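# Teaching Garment Folding with a Hand-Held Gripper

Project report, Dinuda student lab, June 29, 2023

## 1. Goal

The goal was to record enough human demonstrations of shirt folding to train a policy for the two-finger arm in the lab. The arm itself was not used to collect data. The operator holds a gripper with the same finger geometry as the one on the arm, folds the garment, and a camera mounted on the tool records what the fingers do.

An earlier group used remote control with a leader arm. Their report lists slow regrasps and poor wrist angles near the table as the main problems. We kept their task definition and changed only the input method.

## 2. Setup

Fingertip pads are blue with a crosshatch texture. The tool pose is estimated from the video after recording, using the Mirside tracking package. Finger width is estimated from the same video.

Recording was done in homes as well as in the lab. A policy trained on one gray table tends to fail on any other surface, and beds are where many people fold clothes. Each session followed the same order:

1. Mapping pass: move the tool slowly over the work area with the fingers open.
2. Gripper calibration: five full open-close cycles.
3. Lay the garment flat, front up, sleeves out.
4. Demonstrations, with the garment laid out again after each one.
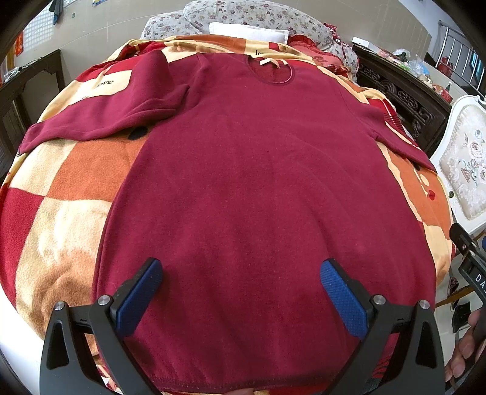
Long-sleeved fleece was the hardest garment type in the set. The fabric is thick enough that a pinch at the hem tends to take up only the top layer, so the fold starts with the front panel sliding over the back. Operators were told to approach the hem low, with one finger under both layers, and to close only when the lower finger had passed the stitching. On a soft mattress this is easier than on a table -- the finger can press down into the bedding.

Patterned bedding was good for tracking and bad for segmentation. Large printed squares give many stable features, but our first color-threshold mask marked parts of the blanket as garment whenever the two were close in hue. We dropped the mask and trained on raw frames.

## 3. Data

We recorded 2,069 demonstrations across 14 garments. Of these, 763 were removed, mostly for lost tracking during fast sleeve folds, when the cloth covered much of the view. Keeping the tool higher during the sleeve step reduced this in later sessions.

## 4. Limits

A single gripper cannot hold the collar and the hem together. All folds in this report are therefore one-handed sequences, and the final fold is looser than a person would make with two hands. Force is not recorded. The operator feels the fabric slip and corrects; the camera sees only part of that correction.

## 5. Next steps

Training runs on the cleaned set are planned for July. A second tool is being printed from the Rusnák drawings -- the pad mounts still need a thicker wall.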